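Workshop notebook, Treson unit
September, 8.40 am

Cleared both tables before starting. The Tovwood top had picked up tape residue along the front, which came off with warm soapy water and a plastic scraper. Measured the clear run in front of the raised table at 900 mm. The raised part is 446 deep, so the small Negi bins fit on it with room to spare and the large ones don't. Large ones have gone back under the bench for now.
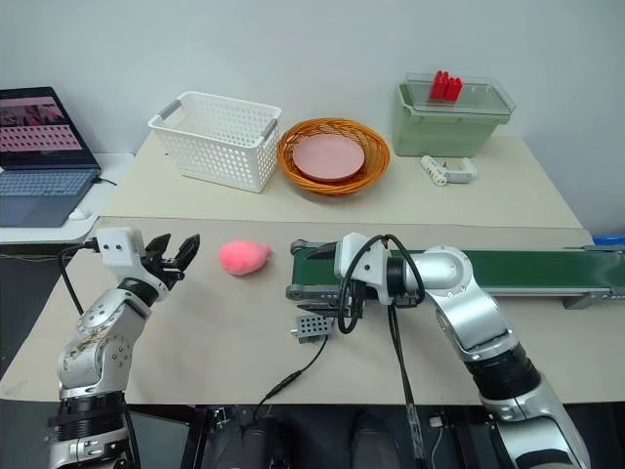

Sorting layout, second go. Last time everything was bunched up by the wall and it took too long to see what still had to be put away. Containers now stay in a row on the rear table and loose items go on the front one. The pink fuzzy one is out on its own there, well clear of the green belt, and I'd like to keep that sort of gap for all the soft things. They pick up fluff and shouldn't be left against the roller end.

Belt: wiped down, tracking checked, no change. Fitthorpe spare is item 672 on the stock sheet and still not on the shelf.

11 soft items listed in the morning, two need mending at the seam. Put those in the repair tray.

To do: labels for the rear row, bigger lettering. Ask whether the raised table can come forward a little. More scraper blades.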